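**Plastic plates: keep or purge?**

**zodden_55** wrote:

My wife and I are emptying the cabinet next to the stove, the one where the door has to be held shut with a knee. She wants the plastic plates gone. I eat most of my lunches off them and feel we should hear from outside experts, meaning you people. Current position: she has a donation box open on the floor and I keep walking past it slowly.

**Liv Rustad** wrote:

Donate. We had a stack from when the kids were small and kept it for years "for the yard." Do you know how many times we ate in the yard? It rains here. The good plates were sitting in the hutch like museum pieces while two grown adults ate salmon off something the color of a traffic cone.

**neverpeel** wrote:

Counterpoint: I have dropped plastic plates down an entire flight of stairs and then used them for dinner. Show me your hutch doing that.

What condition are they in? If they're scratched up in the middle from steak knives, I'd let them go. If not, leave the man alone.

**zodden_55** wrote:

Good question. We pulled some of it out onto the island and it's still there, so have a look. The fruit lives there permanently.

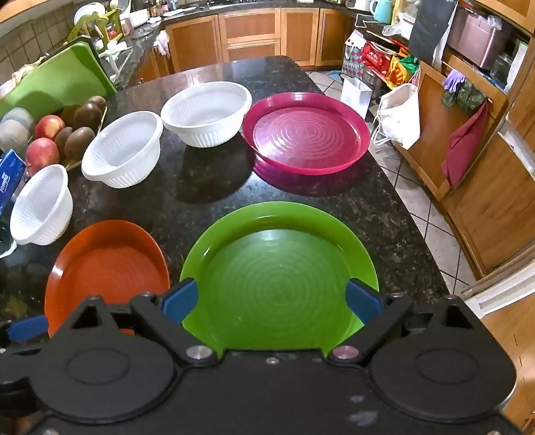 Storage is the real fight, as far as I can tell. We have one deep cabinet and one shallow one, and the shallow one is full of lids that belong to nothing. The plates would be no trouble at all — green, orange and pink, all with those rings pressed into the middle, and they'd stack down to nothing. The white bowls are what eat the shelf. They're deep, and my wife says those are staying, no discussion. I was not told why the discussion was only about my half.

**felix_t** wrote:

So the bulky stuff stays and the flat stuff goes. I've been married too. Good luck to you.

For what it's worth, I like the green one. Everything in my kitchen is gray and I have to turn the light on to find my toast.

**Liv Rustad** wrote:

Okay, I'll soften a little. The pink is nice against the dark counter. But my point stands, you don't need three colors. Pick one and mourn the others.

**neverpeel** wrote:

The colors are the whole point, Liv. At our place everyone has a color and if yours is in the sink, you wash it. We went from a full dishwasher every night to running it when we feel like it. My son tried to claim two colors in August and it was handled.

**Liv Rustad** wrote:

Handled how?

**neverpeel** wrote:

He does the pans now.

**saether.k** wrote:

Wide rims like that are good under flower pots. I've had 7 of mine on the balcony since spring. Nobody eats off them again after that, obviously, so label them or keep them far from your in-laws.

**felix_t** wrote:

That's a demotion, not a solution.

**saether.k** wrote:

The tomatoes have no complaints.

**zodden_55** wrote:

Update, 9 October 2020. Plates stay, on the shelf over the fridge, where I need the step stool to reach them. She calls this a compromise. The lids went in the donation box, and this morning I found a container that fits one of them.

**Liv Rustad** wrote:

Go get the lid back out of the box. I still say donate.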